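Ticket: Grasp labels coming back "failed" on picks that went fine
Opened by: Krum Leka
Opened: April 9, 2024
Project: Grinthorpe bin picking, example collection
Status: Open, waiting on one more overnight run

Hi all, me again. I'm keeping everything in one ticket this time so we don't end up with the same mess we had in August, when half the story was in chat and the other half was in my notebook.

What's going wrong: I started a 500-pick run last night on the KUKA cell, the usual routine (random target, go down, close, lift, drop it back in the bin, take the next picture, repeat). When I opened the results this morning, 288 of those picks were marked as failed grasps. That's way too many for this bunch of objects! So I made coffee and started scrubbing through the clips, and very quickly I was watching the arm lift things perfectly well while the log said it had nothing.

If these go into the training set as they are, the model is going to learn that good grasps are bad grasps, so please don't pull last night's folder yet. I've renamed it with HOLD in front.

First thing I tried: restarted the collection script and ran a short batch with me standing there. Same thing. The long box came up fine, label said failed. The black shiny one came up fine, label said success. So it isn't everything, and that was actually kind of helpful to see.

Second thing: gripper width. The success check looks at how far the fingers are from fully closed after the lift, and if they're too close to shut it decides there's nothing between them. I wondered if the zero had drifted, so I homed the gripper and wrote down the readings before and after. No difference worth mentioning. I put the old value back anyway so we're not changing two things at once.

Third thing: the cables. They loop around the wrist and I had a theory that one of them was getting tugged when the arm reached over to the far side, and the width signal was dropping out. I moved the arm through the far corners by hand with the signal plotted on the screen and it was a nice flat line the whole way. Nice theory, wrong theory.

Fourth thing, and now we're getting somewhere. I plotted the labels against time, and the bad ones come in clumps. Inside a clump, every label matches the pick before it. Good pick, then a miss: logged as whatever came before, then good. So the labels are sliding by one. The slide starts after the script skips a pick (no safe path, arm goes back to the start pose) and it goes away again the next time the script reloads the target list. The skipped pick writes a picture but doesn't write a label, and from there on everything in the folder is paired up wrong.

Shukla wrote the pairing step, or at least that's the name on the file, and it simply lines up pictures and labels in order. It never looks at the pick number. I changed it so each picture and each label carry the pick number in their names, and if one of them is missing its partner, both go into a separate "orphans" folder.

Ran 80 picks with the change. Watched every single one (my neck says hello). All the labels matched what I saw, and the skipped ones landed in orphans like they should.

Side problem while I'm here: bin position. The pictures only line up with the robot's idea of the table if the bin stays put, and I've seen it creep when the gripper pushes on a wall. Please check it against the blue tape and check that the clamp is snug before you start a run. If you have to move the bin, write it in the ticket and redo the table check. And please don't swap objects in the middle of a run, even if you're bored of them. The Alholm parts are on the shelf and can have their own run.

Can we save last night's data? I think so. The pick number is still in the arm log, so I can re-pair the pictures from there. It'll take up to 2 days with everything else on my plate, and I'd want someone other than me to spot check it.
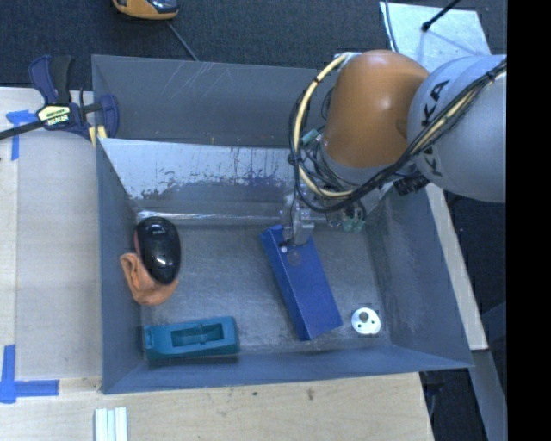 Category: Data collection / Bin picking / Labels

The blue box is the one to watch when you're checking labels. It's long and hard to mistake for anything else in there, so you can tell from the clip right away whether a lift and its label belong together. The small white disc down on the bin floor is a slower check, and I leave it for last.

Still to do on this one:
Overnight run with the new pairing step, full 500 again.
Re-pair the HOLD folder from the arm log.
Tell Plaltovmont to wait for the new upload before they start training.

I'll post the overnight numbers in this ticket and leave it open until the spot check is done.

Krum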